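Products > Bench automation > Arms and grippers > Perkar tube-handling cell

Filed under: Setup and care, Lab handling

Perkar tube-handling cell: bench arm, two-finger gripper and rack plates

The Perkar cell moves small sample tubes between racks and boxes on an ordinary bench. It is supplied by Pathak from the Vemside workshop as an arm, a gripper, a controller and a set of rack plates. Part number 1505 covers the complete cell. The gripper and the plates can also be bought separately, and most of this page applies to those as well.

What comes in the crate

The arm is packed with its base plate already fitted. The gripper travels in its own carton, with the flange ring and bolts in a bag taped inside the lid. The controller, the stop button, the mains lead and the arm cable are in the lower tray. Please check the contents before the crate goes out for recycling. We have had two trays thrown away with the stop button still in them, and a replacement takes as long to ship as a controller.

The complete cell weighs 39 kg in its crate. Two people should lift it.

The bench

The base plate bolts down through four holes. A slatted aluminium table is the easiest thing to fix to, and the T-nuts for one are included. For a solid bench, drill through and use the longer bolts with the large washers. Clamps will do for a day's trial but the arm will creep if it is run at full speed on clamps.

The working surface in front of the arm can be almost anything flat and hard. Customers use stone, glass, laminate and steel. Check it with a level in both directions and shim it before teaching any positions. If the surface is a separate slab laid on the bench, put the rubber feet under it. A slab that shifts by a couple of millimetres will put every rack position out, and the fault looks exactly like a gripper fault.

Leave clear space behind the elbow. The arm swings back further than people expect when it goes to its rest position.

Running the cables

The gripper cable runs down the outside of the arm and is held with straps, one to each segment. Leave a loop at every joint. To get the loops right, release the brakes, move each joint by hand to both ends of its travel and look for the cable going tight. Then do up the straps. They should be snug enough that the cable can't slide, and loose enough that you can turn the strap with a finger.

Don't use zip ties in place of the straps. They cut into the jacket and the first you know about it is the gripper dropping out in the middle of a cycle.

Fitting the gripper

1. Switch off at the controller and wait for the arm to lock.
2. Wipe both faces of the flange ring with a dry cloth.
3. Offer the ring up to the wrist with the dowel pin in its hole. It only goes on one way.
4. Put in the bolts finger tight, then tighten them in a cross pattern with the key supplied.
5. Bring the gripper up to the ring, fit its bolts and tighten in the same way.
6. Plug in the cable and switch on.
7. Run the open and close test from the setup menu before putting anything under the fingers.

If the gripper is new to the controller, the software asks for the finger type. Choose "long, plain" for the standard black fingers. Choosing the wrong type won't damage anything but the closing width will read wrong.

Teaching the rack positions

Each rack needs three taught points: two corner holes and one hole along the far side. The software works out the rest of the grid. Teach with a tube in the hole, fingers closed on it, and the arm in slow mode. The racks should sit squarely on their boxes or plates with no rocking.

Boxes used to raise a rack to working height are fine provided they are rigid. Thin-walled ones bow when the gripper presses a tube home. If tubes go in cleanly at the edges of the rack and badly in the middle, look at the box first.

After teaching, run the pattern once with the rack empty and once with a few tubes in. Set the approach height so that the fingers clear the tallest tube in any neighbouring rack, with a bit to spare.

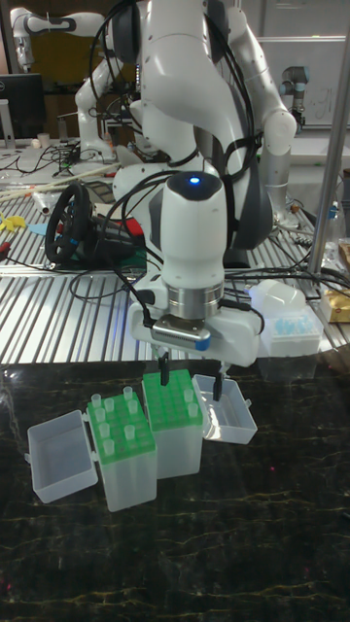

Do the rack positions have to be taught again after the gripper has been taken off?

If the same gripper goes back on the same ring with the dowel pin in place, they don't, but run one slow cycle to check. A different gripper or a new ring means teaching all three points again for every rack.

Looking after the cell

Daily: wipe the fingers with a lint-free cloth. Use alcohol if they have touched sample. Look at the racks for cracked holes.

Every 28 days: check the strap tension, check the flange bolts with the key, and run the open and close test. Vacuum the slats of the table if you have one – dropped caps and bits of tape collect there and end up under the racks.

Yearly: send us the log file from the controller. We look at the joint currents and tell you whether the arm needs to come in. Most don't. We do the checks for our own service customers in April, and you are welcome to send yours at the same time.

Finger pads wear faster than anything else on the cell. They are worn when a closed tube can be turned between them by hand. Change both together, even if one looks good.

Common faults

Tube leans in the fingers. Pads worn, or one pad fitted upside down.

Arm stops above the rack and reports contact. The rack has moved, or a tube is standing proud in its hole. Clear the fault, lift the arm in slow mode and reseat the tube before restarting.

Gripper opens but won't close. Usually the plug at the wrist. Switch off, unplug it, check for a bent pin and push it home until it clicks.

Position drifts over a morning. Check the base bolts, then the slab, then the racks. Call us if all three are tight.

Spares and repair

Finger pads are £89 a set, which includes the screws. Rings, straps and rack plates are kept in stock at Vemside. Arms and controllers are repaired at our Prurisstead depot, so please send them there and keep the gripper back unless we ask for it. Pack the arm folded in its rest position with the wrist padded. Put a note in the box with the fault message as it appeared on the screen.

Page last revised October 31, 2022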